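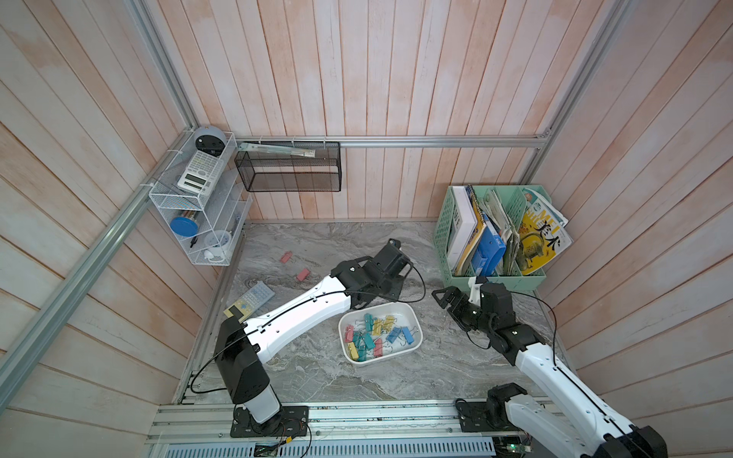 Conia desk set, gripper comparison

Two arms, same stationery task, two kinds of jaws. Run with the Reddy controller, then again with the Flukeo one. Started in February.

Episodes: 394 total, 33 dropped (controller timeouts, all Flukeo).
Max steps per episode: 1000
Objects: binder clips, erasers, calculators, a ruler, other desk stuff

Known problems
– gripper zero drifts after 45 min, rehome before you start
– left and right timestamps dont line up in the early runs – fix coming

Splits by Sudheer Chacko. Calibraton questions to Chandrasekhar Gounder.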